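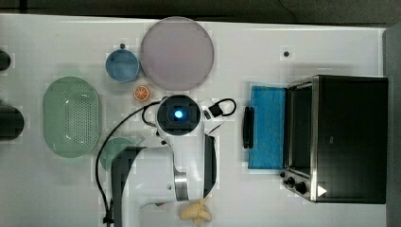

Toaster oven on the right, door down. Arm coming up from the bottom with the blue light on. Toy ginger in front.

Chores bench, Ellwood
December 2023

Quick page, quick notes. I said I'd put these up before the holidays and then the holidays were basically here. Photos by Mathis Bodin, words by me, mistakes by me too. Click back to the index for the older galleries, the February one has the shop-floor stuff (shelf facing at Orlandini, the box folding at Clalico).

The question on the wall at Cedo is the same as last year. Can a machine do a chore yet. Not a demo of a chore, a chore. Put the dishes where they go, get the food off the counter, leave the place so a person can cook in it. My short answer is some of it, slowly, with somebody standing by. Longer answer below.

What they're working on is clearing and sorting a kitchen table. Dishes to one side, food to another, anything for the oven goes in the oven. You and I do this while talking on the phone. The arm takes its time. I brought a sandwich and finished it during one run.

Notes on the oven

The oven is the hard one. Lots of people asked why, when the door is just a door. But a door that folds down sticks out into the space where the arm wants to be, and then you have to reach over it and in without knocking the thing backwards. A small oven weighs hardly anything and it slides. At home you hold it with your other hand and don't notice you're doing it. One arm, no other hand.

I saw 3 tries at the oven while I was there. First one good. Second one the plate went in crooked and got stuck on the rack, third one they stopped it themselves before anything got scraped. Mathis missed the good one, he was changing a battery. So no picture of it, you'll have to trust me.

Closing the door after is apparently still its own project. Ask again next year I guess.

Notes on plates

Flat plate on a flat table. Worst thing in the kitchen, I'd never have guessed. Nowhere to get under it. A person tips one side up with a fingernail, or drags it to the edge of the counter and grabs it from there. They've been trying the drag. It looks silly and it works more than the pinching does.

The colander everybody likes. It has a rim you can get hold of, and if it lands a bit off, who cares, it's a colander. If all my kitchen stuff was colanders we'd be done by now.

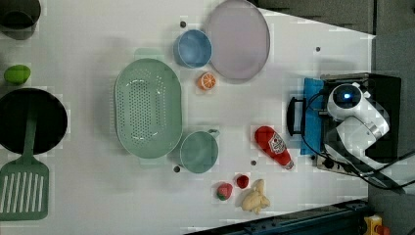

Fuller table. Ketchup on its side, the two strawberries and the ginger down near the bottom, pan and spatula over at the left. Arm is at the right.

Notes on the food

Toy food, yes. I got a comment last time that toy food is cheating. It sort of is. A real strawberry squashes and a real one is a different shape every time, and nobody has to wash a toy one. But the toy ones do roll, and small things next to bigger things are a pain whichever way you cut it. Go for the little strawberry and you shove the big one.

Ginger is the one I'd bet on for most annoying. Knobs all over. Pick it up by a knob and it swings round and comes down somewhere else. They said it's good practice for exactly that reason and fine, but you could hear some sighing.

Orange slice, easy. No idea why it's easy, it's small and it's low. It got picked up every time I was watching.

The ketchup question

Big arguement over lunch. Is the job "pick up the bottle" or "put the bottle back standing up"? I say standing up. Anyone who has worked in a kitchen says standing up. A bottle on its side in the fridge is half a job, and if I paid somebody to tidy I'd want it upright with the cap on the right end. The bench scoring gives you the point once it's off the table and in the right zone, any way round. I think that's generous. They think I'm picky. Left it there.

Same goes for the spatula in the pan. Do they go together, or is that a pan and also a spatula? In my house the spatula goes in the drawer. In my mother's house it hangs up. A machine would have to ask, and then remember, and I haven't seen one that does both.

Shop floor vs home

Short bit on this as people keep emailing. The Clalico folding line is way ahead of anything here, but it's the same box all day. Same size, same spot, same fold. The shelf job at Orlandini is in between – things move, customers put the soup back with the beans, but there's a plan of the shelf and the plan is right most of the time. A kitchen table has no plan. That's my whole theory and it hasn't changed since February.

If you run a small shop and are wondering, I'd look at the repeat jobs first. Boxes, trays, anything where you can tape an outline on the counter. Leave the mixed stuff to people for now.

Would I have one

For 100 bucks a month, maybe, if it did the table every night while I was asleep and I didn't care how long it took. That's the part I've come around on. Slow bugs me when I'm standing there watching. Slow at 2 in the morning doesn't bug me at all. What would bug me is coming down to a plate on the floor, and right now you'd have to expect a plate on the floor now and then.

Also the cables. I have a cat. Next.

Score card, mine not theirs

Colander – yes, would trust it
Orange slice – yes
Plate – sometimes, plastic only please
Strawberries – big one yes, little one depends
Ginger – gets there in the end
Ketchup – yes lying down, not yet standing up
Putting something in the oven – 1 good out of the 3 I saw
Shutting the oven – no
Knowing where my spatula lives – no

Thanks to the Ellwood crowd for letting us hang around and get in the way. And thanks to who ever made the coffee. Mathis has bigger files of both photos if you need them for a talk or a newsletter, just credit him by name and drop us a line so we know where it went.

Comments are open for 2 weeks and then they close by themselves, I can't change it. If you have a chore you want on the list, put it in there. Somebody already asked for socks.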